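3.2 Parts and materials

I like to start with the small stuff. Our fixture board is a light gray plate with raised bars, tabs, open sockets and a chunky ramp block, and you learn a lot just staring at it.
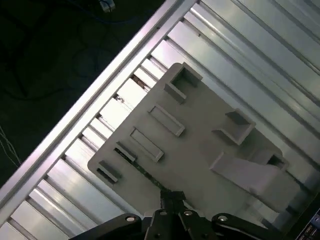 Figure 3. The gray plate on the ribbed metal surface.

The desktop tower is the messier one (and my favorite!). We worked on it lying on its side with the panel off, no heatsink on the CPU and the memory slots empty.

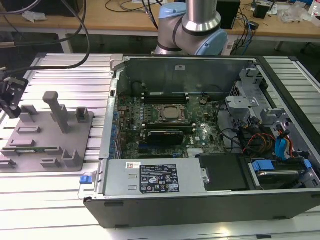
3.3 Order of work

We went through 17 parts in May, plate first, tower second.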